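28 December 2025 – kitchen table, Milline room

Laid the table with the small set again: ketchup on the plate, blue bowl toward the front, oven on the right. Keerthana wanted the green oval piece kept near the plate, so I left the rest of the layout alone. Ramesh has the September sheet and says it still calls for the old arrangement with 12 items. I'm not going back to that one.

Nandini asked which green piece we mean when the notes say "green bowl." We mean the oval one. Please write "green oval" from now on – the mug is green too and the notes from Prulik mix them up. 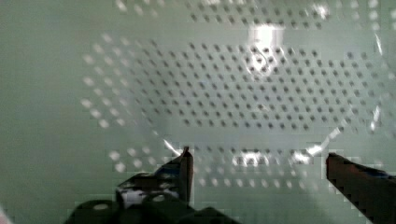
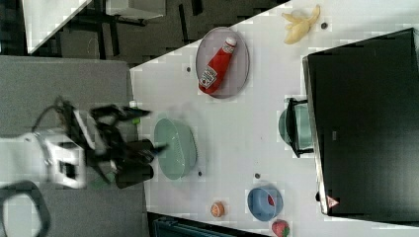
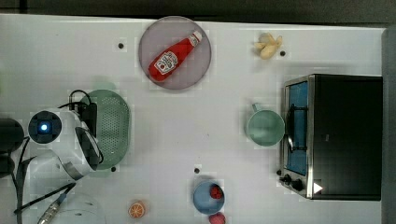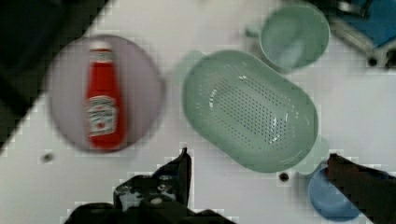
Kitchen table, Milline. Second and fourth: ketchup on the plate, green oval piece on the table.

Still to do:

- Wipe down the green oval with soapy water, then dry it. Glare off the plastic is a nuisance under the ceiling lights.
- Ask Padmavathi if the toaster oven can stay on the right for the next 2 layouts. Moving it means measuring everything over.
- Muthu to find a second plate. Endgate had them listed under 756 but I couldn't find the page.
- Food pieces go back in the drawer at night, ketchup too.

Table height left at 900 mm. Keerthana thinks it's a little high for setting things out by hand – fine for me.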